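Radesley College to close Skulis Hall through fall after fire inspection

Radesley College will close Skulis Hall to students and staff at 6 p.m. Friday and keep it shut through at least the end of the fall semester, the college announced on Thursday, May 7, 2026.

The decision follows an inspection that found the building's sprinkler system could not deliver enough water to its top two floors. Inspectors also found gaps in the fire-rated walls around both main stairways, where cable and pipe had been run over the years without the openings being sealed.

Skulis Hall is a six-story building on the north side of campus. It holds 22 classrooms, 104 offices and several teaching labs, and is home to the departments of engineering technology, economics and modern languages. College records show that 1000 students have at least one class there in a typical week.

"We could have kept the lower floors open with a fire watch in place," said Dale Hiebert, the college's vice president for facilities. "We looked at that for two days and decided against it. The stairways serve every floor, and the work on them would have been going on over people's heads."

The inspection was carried out in April as part of a review ordered by the college's insurer. Hiebert said the building passed its last full inspection, but that the earlier test of the sprinklers measured pressure only at the ground-floor riser. The new test measured it at the highest heads on the fifth and sixth floors.

Final exams scheduled in Skulis next week have been moved to the Eze Center and the gymnasium. The registrar's office will email new room assignments to students by noon Friday. Exam times have not changed.
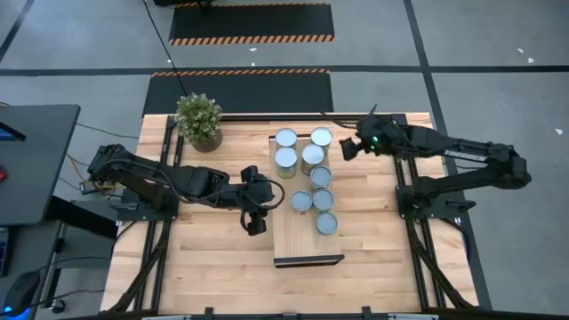

Office staff have been asked to take home laptops, course records and anything else they need for the next month. After Friday, access will be by appointment only, with an escort from campus safety, in visits of no more than 28 minutes. The college said it will hire movers to pack and relocate books and files in June.

Lab equipment will take longer. Tharun Nadar, who chairs engineering technology, said his department has been offered space in a leased building on Stirkemau Road, a 15-minute bus ride from the main campus. The building has enough power for most of the department's equipment but needs new ventilation before two of the labs can move in.

"We can teach the first-year courses almost anywhere," Nadar said. "The upper-level labs are the problem. If the Stirkemau space is ready by the middle of July, we have time to set up and test everything. If it slips into August, we will have to move some sections to spring."

Students who need one of those sections to graduate in December will be given priority in any that run in the fall, he said.

Economics and modern languages will share the second floor of the Eze Center, where faculty will work two or three to an office. Nazareno Benedetti, who teaches Italian and serves as president of the faculty union, said members understood the reason for the closure but were unhappy with the notice they received.

"The report was finished on April 24," Benedetti said. "People were told this week, with exams about to start and grades due right after. Some of my colleagues have 20 years of papers in those rooms."

Hiebert said the college received a draft on that date and the final version on Monday. He said staff were told within three days of the final report.

The union has asked for a written guarantee that no one will be required to use vacation time for packing or moving. The college had not replied as of Thursday afternoon.

A contractor has not been chosen. The college expects to ask for bids this month and bring a contract to the board of trustees at its July meeting. The work will include a new fire pump, larger supply pipe to the upper floors and repairs to the stairway walls. Hiebert declined to give a cost estimate before bids are in, but said the money would come from the building reserve and would not affect tuition.

Horațiu Ciobanu, a junior majoring in economics, said he learned of the closure from a sign on the front door Thursday morning, before the email went out.

"I have four classes in there this semester," Ciobanu said. "I'm mostly worried about where we're going to study. The Eze Center is already full by 10 o'clock."

The library will stay open until 2 a.m. through the end of exams. Osvaldo Gentile, the dean of students, said extra study rooms will also be opened in the dining hall building starting Saturday.

The college will hold a question-and-answer session for staff and students at 4 p.m. Monday in the Eze Center auditorium. Questions can be sent in advance to the facilities office.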